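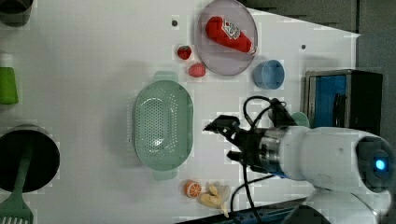

About Rondberg Play Kitchen

Rondberg is a pretend-food library and play space in Dokudthorpe, and we love what we do! Families, preschools and home daycares come in to cook up a storm at our tables, then take a set home for 4 weeks at a time.

Gintarė Luik started it with one shelf of plates, cups and play fruit her own kids had outgrown. We now have more than 2,000 pieces (plush, plastic, you name it), and the kids still fight over the ketchup.

Our sets are mixed on purpose. Strawberries, bananas and orange slices go out with real-sized things to put them in, like a colander or a plate, so there's washing, serving and pouring to do as well as "eating." Three-year-olds will rinse the same fruit for half an hour. Older ones open restaurants, and the prices are outrageous.

Reynaldo Macapagal runs the lending desk and does the cleaning between loans. Hard pieces get washed and air-dried, plush goes through the machine in a mesh bag. If a banana goes missing, just tell him. We keep spares.

We moved into our current room on Bañez Street in April, and it has 9 low tables, a sink the kids can reach and a reading corner for grown-ups who need to sit down. Drop in any morning, no booking needed. Groups of more than ten, please call first so we can set out enough cups.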